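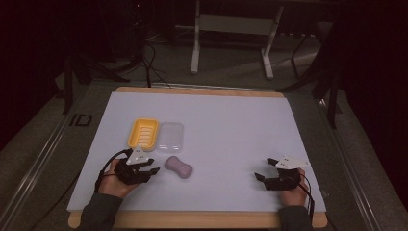 *1 min read*

Notes on getting from Skostmont to Starnia without a car. Prices and times are from March. 1/7

The direct bus leaves Skostmont at 7:40 and 15:10. Journey time is 2 h 20 min. Tickets are sold on board, cash only, and the driver doesn't take large bills. 2/7

The train is slower and involves a change at Cedness. The connection there is 11 minutes, from platform 1 to platform 4, by footbridge. No elevator. With heavy luggage, take the earlier train. 3/7

Line 241 runs from Starnia station to the old town. The last one is at 21:35. After that it's a 700 m walk, uphill for the final 400 m, on cobbles – wheeled bags are slow going. 4/7

The citadel closes for lunch, 12:30 to 14:00. The ticket desk stops selling 30 minutes before that. The harbor museum stays open all day but shuts its upper floor in the off season. 5/7

Two nights is enough for the old town, the citadel and the coast path as far as the lighthouse. Add a third if you want the island ferry, which doesn't sail in a strong north wind. 6/7

Correction from Olga Escobar: the 15:10 bus now leaves from bay 2, behind the post office. The sign at the old stop hasn't been changed. 7/7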